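Home | Kitchen | Laundry | Tools | Moving In | Contact

Small Condo, Full House: Tips for Your First Month
Posted in May by the Quintero kitchen table

We bought our place at Jinwood last year, unit 422, and I have now moved into three condos in my adult life, so people keep asking me what to do in the first few weeks. Mostly I tell them to go to bed early and leave the boxes. But I do have a few habits I swear by, and a couple of them I learned by doing the opposite first!

Start with the water. Before you unpack a single plate, find the shutoff for your unit and turn it all the way off and back on again. Ours was behind a panel in the hall closet, painted shut, and I needed a hair dryer and a putty knife to get it open. If the valve won't budge, don't lean on it. Call the building office and let them send someone. Then put a strip of bright tape on the panel so anyone in the family can find it in the dark.

While you're crawling around, look under the kitchen sink with a flashlight. Run a dry paper towel along every joint in the pipes and check it for damp spots. I do this on the day I get the keys and again a week later, once we've been cooking and washing up for real. In our last place, over at Divent Court, the second towel came up wet and the seller's repair guy was still answering his phone, thank goodness.

Measure the elevator. I know, I know, everybody measures the front door. Our sofa went through the front door beautifully – it was the elevator that said no. Get the height, the depth and the diagonal, and write them on the back of your hand if you have to. Ask about the padding too. At Jinwood you book it with the office, and the slot I wanted (Wednesday morning) was long gone.

Kitchen drawers next. Live out of one box for a week before you decide where anything goes. You'll notice pretty fast that the can opener wants to be next to the stove and the good scissors want to be everywhere. I line the drawers with plain shelf paper, cut a hair too small so it doesn't curl up at the sides, and I hold it down with a dab of removable putty in each corner.

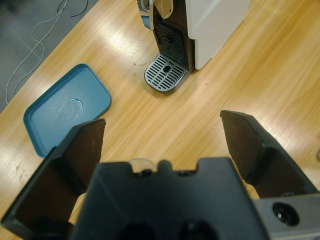
Wood furniture takes a beating in a move, and most of the damage I've had came in the week after, when everybody sets everything down everywhere. Felt pads on the bottom of every lamp and bowl, first thing. For cleaning I use a soft cloth barely damp with water and one drop of dish soap, then a dry cloth right behind it. Go with the grain the whole way. On a light, honey-orange top with straight lines like this one you can see which way to wipe, but on a dark table I have to get down and look at it sideways against the window. If you get a white ring from a mug, give it a day or two before you try anything. Some of mine faded by themselves. Test any polish on the underside, and keep it off the table altogether if you don't know what the finish is.

Walls! Condo walls can be drywall in one room and solid concrete in the next, so knock before you drill. I ruined two perfectly good bits on our bedroom wall because I was in a hurry to hang a mirror. For light things I stick with removable hooks, wipe the wall with rubbing alcohol first, and wait an hour before hanging anything. Check the house rules as well. Ours don't let you drill after supper, and fair enough.

Smells from the neighbors' cooking (or yours going the other way) usually come down to the range hood. Take the metal filter out and soak it in the sink with very hot water, dish soap and a good scoop of baking soda. Twenty minutes, a scrub with an old toothbrush, rinse, and let it dry completely before it goes back in. I do mine every other month. Clean the bathroom fan cover at the same time, because you've already got the step stool out.

Storage lockers are wonderful and they are damp. Anything cardboard goes up on a shelf or a couple of bricks, and I've switched to lidded bins for the clothes. Tape a list of what's inside to the end that faces you. I once opened every bin we own looking for the Christmas tree stand, which was in the car.

One more for the paperwork. I keep a folder with the paint colors, the appliance manuals, the key numbers and the phone number for the office at Uvik Street, and it lives on top of the fridge. The paint color for our hallway is written on the front in marker now, after I bought the wrong white twice.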